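How to Proof Bread Dough Without Buying a Proofing Box

Every October the ads start again. Your kitchen is too cold, your loaf is too flat, and the fix is a heated cabinet with a little window. I bought one years ago. It now holds Christmas ribbon. Before you spend money, try what follows for a month and see if you still want the box.

What the recipe means by "doubled"

Most recipes say to let the dough rise until doubled, then give a time. Ignore the time. It was true in the author's kitchen on the day the author wrote it down, and maybe not even then. Doubled is hard to judge too. People see a dome and call it done.

I asked Radwa Filali, who baked at Tristcombe before she moved to the coast, how she judges it at home. She said she cuts off a small lump of dough and presses it into a straight-sided jar with a rubber band at the top of the dough. When the lump has climbed as far again above the band, the dough has doubled. I was doubtful that a small lump would keep pace with the big one. It does if the two sit side by side. Leave the jar by the window and the dough by the stove and you will learn nothing.

Step 1. Take the dough's temperature

Do this as soon as you stop kneading. I aim for 75 to 78 F, and I will argue with anyone who says the air in the room matters more. A big piece of dough is slow to change its mind. If yours comes out at 70, expect a long wait, and use warmer water next time. If it comes out at 83, stay close by, as it will get ahead of you.

An ordinary meat thermometer will do. I have used an Ashour and a supermarket one and couldn't tell the bread apart.

Step 2. Pick a place and leave it there

The oven with only the light on is the usual advice. Check it first. Put a glass of water in there, close the door, and take its temperature after two hours. In my old apartment the bulb ran so warm that the butter in my brioche leaked out. In this house it hardly does anything, so I put a pan of hot water on the shelf below.

The top of the fridge is supposed to be warm. Mine isn't. Test yours before you believe it.

Step 3. Choose the bowl

This is where the gadget pages really get going. Adalberto Fagundes runs the Sarby baking class I took, and he swears by heavy glazed crocks because they hold heat. They also hold cold. A crock straight out of a chilly cupboard will pull warmth from the dough, so rinse it with hot water and dry it before you use it. Thin metal gives up its chill faster but needs a towel around it if the room is cold.

Shape matters more to me than material. A wide, shallow bowl lets the dough slump outward and makes the rise harder to read. Go for something deep with sides that slope, and leave it plenty of headroom. For a dough made with 800 grams of flour, use the biggest one you own.

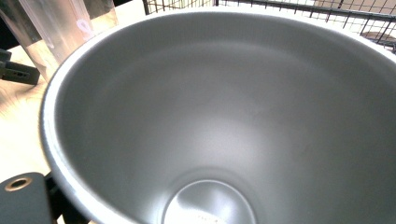
A deep metal bowl with a narrow base and a rolled rim.

Oil the inside lightly. You don't need the Prana spray that the class handout lists. A few drops of any cooking oil on a paper towel is plenty.

Step 4. Cover it

A dinner plate works. So does a damp dish towel, though it dries out on long rises and then sticks. Plastic wrap is fine and I'm tired of being told otherwise.

Step 5. Poke it

Flour a finger and press it in to the first knuckle. If the dent springs straight back, wait. If it fills in slowly and only partway, go ahead and shape. If it stays put and the dough sighs, you've gone too far, so shape it quickly and cut the second rise short. I don't trust this test on very wet doughs or on anything with a lot of rye. For those I go by the jar.

If it still hasn't moved

Check the yeast. Stir a spoonful into warm water with a pinch of sugar and give it ten minutes. No foam, no bread, and no heated cabinet will help you. Buy fresh yeast and start over.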